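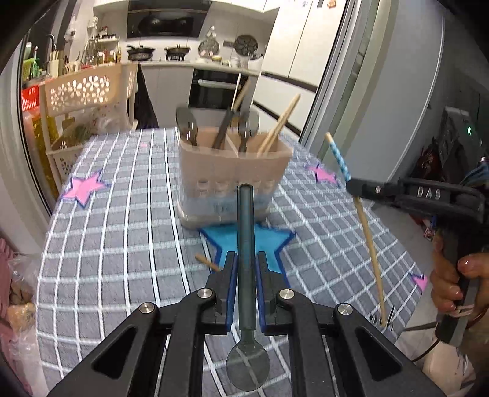 Mesa y escurridor de cubiertos, con la encimera y los fuegos al fondo.

Proyecto Cocina Compartida Skollalton
Informe de avance, junio de 2026
Para: Fundación Luangrath, área de vivienda
De: Trygve Magnusson, coordinación

Estimados señores:

Les envío el informe del primer semestre. Pido disculpas si alguna expresión no es muy natural, el español no es mi lengua, pero prefiero escribir yo mismo que mandar una traducción.

1. Estado general

La cocina del piso Gultska está en uso desde enero. Viven en la casa nueve personas y todas comen allí, en turnos. El trabajo de este período fue sobre todo el orden de las cosas pequeñas: dónde están los cubiertos, quién pone la mesa, qué se guarda en la encimera y qué no. En el plan original este punto tenía solamente dos líneas, y nos ocupó bastante más tiempo de lo previsto.

2. Los cubiertos

Antes los cubiertos estaban en un cajón profundo, mezclados con los utensilios de cocinar. Los residentes pidieron tenerlos a la vista. Ahora se usa un recipiente de plástico beige con división interior y agujeros en la parte baja, que queda en el centro de la mesa. Allí se ponen cucharas y palillos, de pie. La regla acordada es que cada persona devuelve sus piezas al recipiente después de secarlas.

La regla no se cumple siempre. Los palillos de madera se separan de su pareja con facilidad, y en la reunión de residentes se habló de comprar todos iguales. Todavía no hay decisión. Una parte del grupo prefiere los de metal. 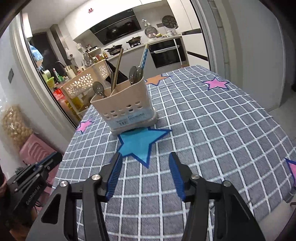

El recipiente de dos compartimentos sobre el mantel de estrellas.

El mantel de cuadros con estrellas lo eligieron los residentes. Tiene algunos hilos sueltos en el borde y lo vamos a coser nosotros, sin cargo para el proyecto.

3. Encimera y estantes

Los condimentos y las botellas tienen su lugar en los estantes junto al grifo. Delante hay una estantería de plástico con una cesta roja. Queda por resolver la limpieza de la campana, para la cual la empresa Cudow nos dio un presupuesto de 177 euros. Me parece correcto, pero no lo firmo sin su conformidad.

4. Gastos

De los 2.824 euros aprobados para equipamiento menor hemos gastado 943. Los recibos van en el anexo. Para el segundo semestre solicito mantener la misma partida, sin aumento.

5. Próximos pasos

Decidir el tipo de palillos y comprar los que falten. Arreglar el borde del mantel. Escribir las reglas de la mesa en una hoja, en las lenguas que se hablan en la casa, y ponerla cerca del frigorífico. Quedo pendiente de su respuesta sobre la campana.

Atentamente,
Trygve Magnusson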